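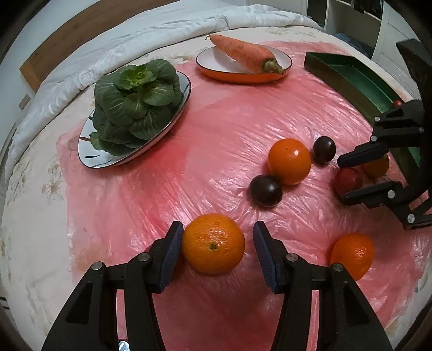

Blog Safety and Health Checklist, with my comments

I run through this list on my own blog twice a year, once in spring and once in December when things go quiet, and I love it every single time. It sounds dull, I know! But there is something so satisfying about knowing your little corner of the internet is locked up tight and working the way it should. Copy it, print it, scribble on it, skip whatever doesn't fit your setup. My comments come after each item, and they're from my latest run through on Brekomden, my recipe and home blog.

Status words I use: OK, Fix, Watch, Doesn't apply.

SECTION A: LOGINS AND ACCESS

A1. Admin password is long, used nowhere else, and kept in a password manager.
Status: OK
Comment: Changed it during this check. If yours is still the one you made up the night you started your blog, please go and change it now, I'll wait. A string of four or five random words is easy to type and very hard to guess.

A2. Two-step login is switched on for the blog, the email account behind it, and the domain account.
Status: Fix (now done)
Comment: Blog and email were fine, but the domain account wasn't covered at all. I was so pleased to catch this one. Your domain is your whole address, and someone who gets into that account can point your readers anywhere they like.

A3. Backup codes are printed and stored away from the phone.
Status: OK
Comment: Mine live in the folder with the car papers. Two copies, and the second one is at my mother's house.

A4. User list reviewed, old accounts removed.
Status: Fix
Comment: I found 2 guest writer accounts still open from a holiday series. Lovely writers, great posts, no need for a login any more. I deleted the accounts and moved the posts to my own author name with the guest byline kept at the top. Watch out for this step, as some systems offer to delete the posts together with the user. Read the little box before you click!

A5. Connected apps reviewed.
Status: Watch
Comment: Skuven, the scheduler I use for sharing posts, still had permission to edit pages as well as read them. I cut it back to read only and it's been posting happily ever since. I'll look again next time.

SECTION B: BACKUPS

B1. Automatic backup is running.
Status: OK
Comment: It goes off at 3 a.m. and I get an email. I used to delete those emails without opening them. Now I open at least one a month to see whether it says "complete" or something else.

B2. A copy is kept somewhere other than the web host.
Status: OK
Comment: Cloud storage plus an external drive in the desk drawer.

B3. A backup has been restored as a test.
Status: OK
Comment: This is my favorite item on the whole list, and the one I put off for years. I set up a blank test site, loaded the backup and went and made tea. When I came back there was my entire blog, sidebar and all, every silly early post included. Do it once and you'll sleep so much better.

B4. Email subscriber list exported and saved.
Status: OK
Comment: Saved as a plain spreadsheet with a password on it. Your mailing list is other people's personal information, so please don't leave it sitting in your downloads folder.
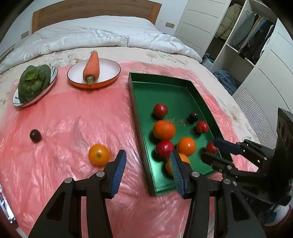 B5. Old backups cleared out.
Status: Fix
Comment: I was storing far too many, and they were eating up my hosting space. I keep the newest ones and one from the start of each year. The freed-up space was enough that I dropped the storage upgrade I'd been thinking about.

SECTION C: UPDATES AND PLUGINS

C1. Blog software is on the current version.
Status: OK
Comment: Always back up first, then update. In that order, even when you're in a hurry.

C2. Theme is on the current version and still supported.
Status: Watch
Comment: I use Draltance and I adore it, especially the big airy headings. The latest update moved my search box down into the footer, so I had to drag it back. Look at your homepage on a phone after every theme update.

C3. Plugins updated.
Status: OK
Comment: One at a time, with a quick look at the site between each. It's slower, but if something breaks you know exactly which one did it.

C4. Unused plugins deleted, beyond just switched off.
Status: Fix
Comment: Goodbye to the snow effect! I had such fun with it, but a plugin that's switched off still has its files sitting on your site, and old files can be a way in.

SECTION D: LINKS, PAGES AND REDIRECTS

D1. Full link check run.
Status: Fix
Comment: The checker came back with some 301 broken links, and I nearly closed the laptop. Then I looked properly. Most of them came from a single old blogroll in the sidebar of my archive pages, the same dead addresses repeated over and over. I took out the blogroll and nearly the whole list vanished. What was left took one evening and a bowl of popcorn.

D2. Renamed posts redirect to the new address.
Status: OK
Comment: Try a few from your own old social posts, since those are the links readers really click.

D3. Contact form tested from an outside email address.
Status: Fix
Comment: My test message landed in spam. I have no idea how long that had been going on, so if you wrote to me and heard nothing, I'm so sorry, please write again! I've marked the sender as safe and sent 2 more tests, and both came through.

D4. Padlock shows in the address bar on every page.
Status: OK
Comment: Check a very old post too. Mine had a badge loading from an insecure address on one page, and I took it out last time.

SECTION E: PRIVACY AND DISCLOSURE

E1. Privacy page is easy to find and matches what the blog does today.
Status: Fix
Comment: Mine still mentioned a comment system I stopped using ages ago. Read yours slowly, as if you were a reader, and cross out anything that isn't true any more. The rules depend on where you and your readers live, so look up what applies to you.

E2. Sponsored posts and affiliate links are clearly labeled.
Status: OK
Comment: I put the label at the top, before the first link, in normal-sized type. Readers have been nothing but kind about it.

E3. Location details checked in photos.
Status: OK
Comment: Phones can tuck your exact location into the photo file. I turned off location for my camera app and I run older photos through a tool that strips the hidden data before they go up. Also watch for mail on the counter, school names on sweatshirts and house numbers.

E4. Permission held for every photo that isn't your own.
Status: OK
Comment: I keep a note with the source and the date I got the okay. It takes seconds at the time and hours if you leave it till later.

SECTION F: COMMENTS AND COMMUNITY

F1. Spam filter is on, and the spam folder has been checked for real comments.
Status: OK
Comment: I rescued a gorgeous long comment about pickled beets from in there. It made my day.

F2. Comment policy is posted and short.
Status: OK
Comment: Mine is four sentences. Be kind, stay on topic, no selling, and I may remove things that upset people.

F3. Plan in place for nasty messages.
Status: OK
Comment: Screenshot, block, step away, tell a friend. I don't reply in the first hour, ever. The blogging friends I've made over the years have been wonderful at this, so if you don't have a little group yet, go and say hello to somebody whose blog you enjoy.

SECTION G: READABILITY AND ACCESS FOR EVERYONE

G1. Text is large enough on a phone, with good contrast.
Status: Fix
Comment: My pale gray captions looked so pretty and were so hard to read. They're darker now and I like them better.

G2. Photos have written descriptions for readers who use screen readers.
Status: Watch
Comment: New posts are all done. Old posts, I'm working backward, a handful each week over breakfast.
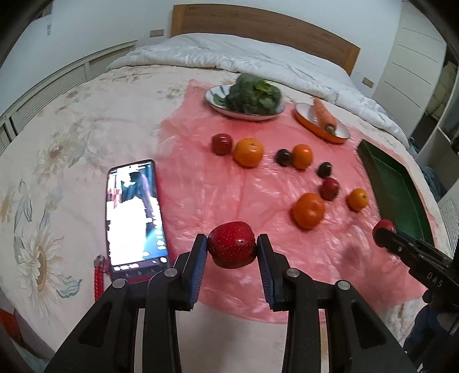 Strawberries over the pink sheet, one held in each gripper.

G3. Headings are in a sensible order.
Status: OK
Comment: I used to pick headings by which size I fancied. Now they go in order, and my long recipes are much easier to skim.

G4. Pop-ups can be closed easily on a small screen.
Status: Fix
Comment: The little X on my newsletter pop-up was hiding behind the menu bar. I've swapped it for a plain box at the end of each post, and people are still signing up!

STILL OPEN AFTER THIS CHECK

A5: look at Skuven permissions again.
C2: recheck the Draltance search box after the next update.
G2: keep going with the photo descriptions.

If you run the list on your own blog, leave me a comment and tell me which item surprised you. And if you've got a check that I'm missing, send it over and I'll add it before the next round.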